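Food Storage Boxes: Your Questions
Updated 1 Sep 2022

I get a lot of mail about plastic boxes — more than I ever got about bread! So I've put the usual ones on one page.

How many do you own?
Too many. It was 35 before I moved to Grurnberg, and I gave a pile of them to my sister. I still buy them.

Do you like flap lids or the press-on kind?
Flaps, every time. I grew up with press-on lids and soup in my school bag, so I may be biased. I like a flap wide enough to get my thumb under, and I do the two long sides first, then the short ones.

Does the colored band in the lid come out?
On most of mine, yes. I ease it out at a corner with the handle of a teaspoon (please, no knives), wash it in warm soapy water and leave it on a towel overnight. When it goes back in I start with the corners and press the straight bits down last, otherwise you end up with a loop left over and a lid that won't shut.
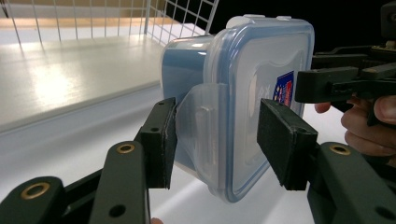 Rima Issa wrote in to say that she never takes the bands out at all, just runs an old toothbrush around the groove, and hers have lasted 12 years. Fair enough, Rima! I'd still pull them if you keep onions or curry in there, the smell loves to hide underneath.

Can I stand them on their sides in the cupboard?
Empty, sure. I file mine like books with the lids on. With anything runny inside I keep them flat, however good the seal is.

Mine has gone orange from tomato sauce. Help?
Baking soda paste, an hour, rinse. Then a sunny windowsill if you have one. It fades, but I've never gotten one all the way back to clear.

Where do you buy yours?
Mostly the Darwish store on the corner, and the Govum sale in October if I can get there early. I don't get paid by either of them (I wish). Bring a lid from home if you're trying to match sizes.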